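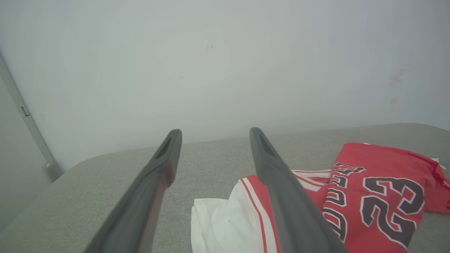 Jatwood Soft Furnishings Notes is a set of 859 short records on clothing left on upholstered seats and beds, and on what that does to the fabric underneath. It was put together for the Skarthorpe household care guide and is kept here as plain tab-separated text. Each record covers one surface and the clothing on it. Pale woven covers make up the largest group, and the light gray one here, with its rounded far edge against an off-white wall and clothing lying on top, is coded as surface PALE_WOVEN, edge ROUNDED, backing WALL. Small scuffs on paint behind a seat go in the wall field, which was added in version 2.

Contents

records.tsv: one line per record, UTF-8, tab separated, header on the first line
surfaces.tsv: the 21 surface codes and their definitions
care.tsv: cleaning notes keyed to surface code
CHANGES: edits since version 1

Fields in records.tsv

id: integer, not reused after deletion
surface: code from surfaces.tsv
edge: ROUNDED, SQUARE, PIPED or UNKNOWN
backing: WALL, OPEN, FURNITURE or UNKNOWN
wall: CLEAN, SCUFFED, MARKED or blank
clothing: FOLDED, HEAPED, SPREAD, HANGING or UNKNOWN
colour_risk: LOW, MEDIUM or HIGH, set from the garment label
note: free text, maximum 300 characters

Coding rules

Use UNKNOWN where a garment is partly hidden and its arrangement can't be made out. Do not guess from the visible part. Colour of the cover is coded under daylight or neutral lamp light; warm bulbs push pale gray toward beige and caused most of the corrections in version 2. A cover with visible weave is PALE_WOVEN or DARK_WOVEN even if the pile has worn flat. Leather, vinyl and coated cloth have their own codes.

colour_risk refers to dye transfer from garment to cover. Raw denim and anything labelled "wash separately" is HIGH. If the label is missing, leave the field blank.

Known problems

Records from the Tornico sample use the old edge codes and have been mapped by hand. PIPED is probably under-reported in that part. The wall field is blank for everything entered before June. Eight records in the Kurek sample have notes longer than the limit and are truncated in some spreadsheet programs; the full text is in the file.

The cleaning notes assume a removable cover. For fixed upholstery, use only the lines flagged FIXED in care.tsv and test on a hidden seam first.

Spelling in field values is Canadian. Sort order is by id. Corrections should quote the id and the field name.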